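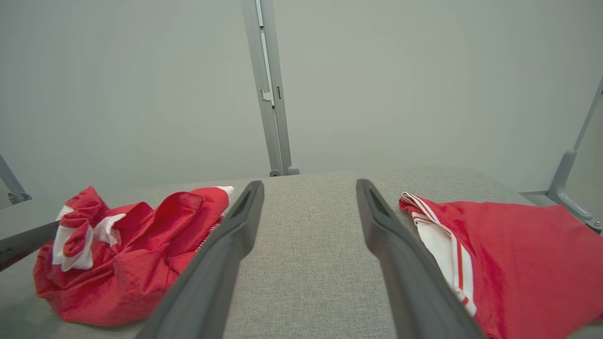 ハジャル・エル・イドリシさんによれば、ロボットに手本を見せるというのは、自分の癖を見せることでもあるのだそうだ。上手な人の手本だけ集めればいいと思っていた時期もあったけれど、上手な人ほど途中を省いてしまうので困るんですよ、とのことだった。

カテゴリー:はたらく機械と人/インタビュー
3月 文・ネスマ・エラジ

その話を聞かせてもらった翌朝、私はブリデルーラという小さな会社を訪ねた。駅から川沿いの道をのんびり歩いて、途中で一度曲がる角を間違えて、着いたのは10時を少し回ったころだったと思う。迎えてくれたのはマグディ・ザキさん。遠隔操作でロボットに衣類の扱いを教える「メサム」という仕組みを、2年かけて育ててきた人である。お茶をいただきながら、まずは布の話になった。

「布はね、置くたびに違う形になるでしょう」とザキさんは言う。「箱なら角があるから、そこをつかめばいい。でも赤いユニフォームがくしゃっと山になっていたら、どこが袖でどこが裾なのか、人間だって一瞬考えます。その一瞬を、操縦する人がどう過ごすか。私はそこを記録したいんです」

教え方は二通りあるという。ひとつは腕を直接手で持って動かしてやる方法、もうひとつは離れた席から操縦桿のような装置で動かす方法。ザキさんは最初、断然前者が好きだったそうだ。

「だって気持ちがいいんですよ、手を取って教えるのは。子どもに箸の持ち方を教えるみたいで。ただ、手を添えていると自分の体がどうしてもカメラに入ってしまうし、腕の重さに引っぱられて、動きが妙に大きくなるんです。布を相手にするようになってからは、遠隔のほうが多くなりました」

遠隔で難しいのは、指先の感触が返ってこないことだそうだ。ザキさんのところでは、手首のカメラの映像を見ながら、二本の指を布のどこへ下ろすかを決めていく。平らに広がった服はかえってつかみにくく、縁の白い帯のような目印があるとずいぶん助かるのだと、まるで裁縫の先生のような口ぶりで教えてくれた。

これまでに集めた手本は3798回分。そのうち、読み返して一番勉強になったのはどれですかと尋ねると、ザキさんはしばらく天井を見て、それから笑い出した。

「サイードのですね。サイード・シャウキーという同僚がいまして、これがまあ、つかみ損ねるのがうまい。一度つかんで、落として、少しずらしてまたつかむ。初めは捨てていたんですよ、失敗だからって。ところが、うまくいった手本ばかりで学ばせたら、ロボットが一度しくじったところで固まってしまう。やり直し方を見たことがないわけです。慌ててサイードの分を戻しました、41回分」

本人は喜んだでしょうね、と私が言うと、「いいえ、下手だと思っていたのかと怒られました」と、また笑う。

新しく操縦する人には、1回の練習を15分で切り上げてもらうのが決まりだという。それ以上続けると、うまくなる前に雑になる。指を閉じる前にひと呼吸置くこと、迷ったら布の上で止まってよいこと。紙に書いて渡すのはその程度で、あとは隣に座ってぽつぽつ話しながら覚えてもらうそうだ。

「止まるのはいいんです。でも、迷ったまま指をうろうろさせると、ロボットはそのうろうろまで律儀に覚えるんですよ。かわいいんですけどね、あとで直すのが大変で」

帰りがけに、これから何を教えたいかと聞いてみた。靴下、と即答だった。裏返しになった靴下を表に返すのは指が二本では無理だという意見と、机の縁を使えばできるという意見が社内にあって、ザキさんは後者なのだという。昼休みに右手の指二本だけで試しているそうで、私も家に帰ってからやってみたのだが、まだ片方も返せていない。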